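Keeping the grippers honest at Hirkirov

August 30, 2022, by the Drustance newsletter desk

The technician who looks after the hand-held grippers at Hirkirov likes to start with the pads. "I look at both faces before anything else, bless them," she told me, "and then the little screws along the top."
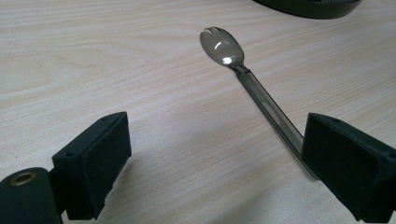

Cables and checks

She is fond of the Rindar pair, and has nursed them through nearly 1000 recordings since April. "It's the cables I fuss over, you see, they do love to wander."

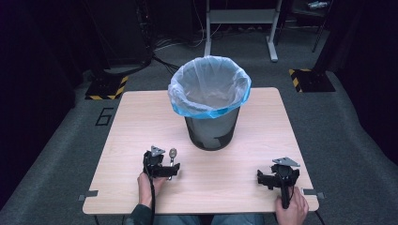

A tug on a cable can loosen its plug, she went on, so she reseats both and opens and closes the jaws 3 times.

Shares 29 | Comments 2

Recent:
Alipour bench refit
Choosing spare pads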